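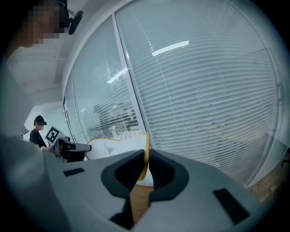 Nurkstead Cabinet Refacing Kit

Fresh doors on the cabinets you already own

If your kitchen boxes are square and solid but the doors make you sigh every morning, this is the kit we'd point you to first. Refacing keeps the cabinet frames where they are and replaces the parts people see: doors, drawer fronts, and the thin veneer on the face frames. Your counters stay put, your plumbing stays put, and you can still make coffee while the work is going on (mostly!).

We've been carrying the Nurkstead line for a while now and we still get excited when a set arrives. The doors are solid maple with a flat center panel, sanded smooth enough that you can go straight to primer. Order them raw, primed, or finished in any of the 17 stock colors. Takadham Green is the one customers keep sending us pictures of, and it looks wonderful next to brass pulls.

What comes in the kit

Doors and drawer fronts cut to your measurements
Peel-and-stick maple veneer for face frames, plus matching end panels
Soft-close hinges, 2 per door (tall pantry doors get extra)
Drilling template for hinge cups and pulls
Veneer roller and trim knife
Touch-up pen, finished doors only

Pulls and knobs are sold separately. So is crown molding, which we can cut to length if you send us the run.

Measuring

Measure the opening, not the old door. Write down width first, then height, to the nearest sixteenth, and label each opening with painter's tape so you can match it up later. Our order form adds the overlay for you. Send a quick sketch of the kitchen along with your numbers and Mahsa Dehghan at our order desk will go over it before anything gets cut. She catches a surprising number of swapped widths and heights!

Will it fit my cabinets?

Face-frame cabinets, yes, in nearly all cases. Frameless cabinets need the Stustbridge hinge set, so tick that box when you order. Particleboard boxes are fine as long as the screws still bite. If the bottoms are swollen or the frames have pulled apart, put your money toward new boxes first.

Thinking of selling?

Lots of our customers are getting a house ready for the market, and refacing is a lovely job for that. Buyers spend a long time in the kitchen, and clean doors that all hang straight make the whole room feel cared for. Go for a quiet color if you plan to list soon. If you're staying, pick the one you love.

Price and lead time

Kits start at $700 for a small galley kitchen in raw maple. Primed and finished doors cost more, and the form shows your total as you fill it in. Sample doors are available in every finish. Orders placed before July ship ahead of our summer shop break.

From a customer

"I did the uppers first and left the lowers for later, which I'd recommend. By the third door I had the hinge template figured out and it went fast. The veneer is very forgiving if you lay it down slowly." Gergely Major

Related items: Csizmadia bar pulls, Stustbridge frameless hinge set, shelf liner by the roll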